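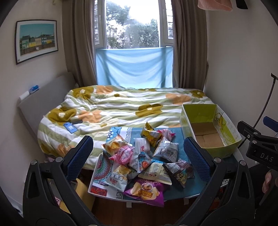 Snack tray on the low table, with both blue pads in view.

Zetley grip pad kit, reviewed 1/31/21

I bought this kit for a Lekcombe hand-held gripper with worn pads. It contains two mesh-textured pads, screws for both fingers and a folded instruction sheet. I paid 456 for the tool secondhand, so I was not keen to spend much more on it. The kit was 122 from Trindade, shipping included.

Fitting took most of an evening. The old pads had been glued by a previous owner and had to be scraped off. After that the new ones went on without trouble. Tighten the screws a little at a time, switching sides, or the pad sits crooked. Close the fingers by hand and check that the pads meet flat before you do the final turn.

I work with snack packets, mostly foil and plastic, heaped on a tray so they overlap. The old pads let go of foil if I took it near a corner. With the Zetley pads I logged 168 picks in the first week and dropped 3, all of them full chips bags held too high up.

Crumbs and grease get into the mesh. A dry toothbrush clears it. The sheet says to use Prenine cleaner, but dish soap on a damp cloth has worked as well for me. Let the pads dry before you use them again.

My complaints are small. The screws are soft and one head started to strip, and there are no spares in the bag. The sheet gives no torque figure either.

I would buy the kit again. If your pads still hold foil, wait until April, when Trindade says a version with harder screws is due.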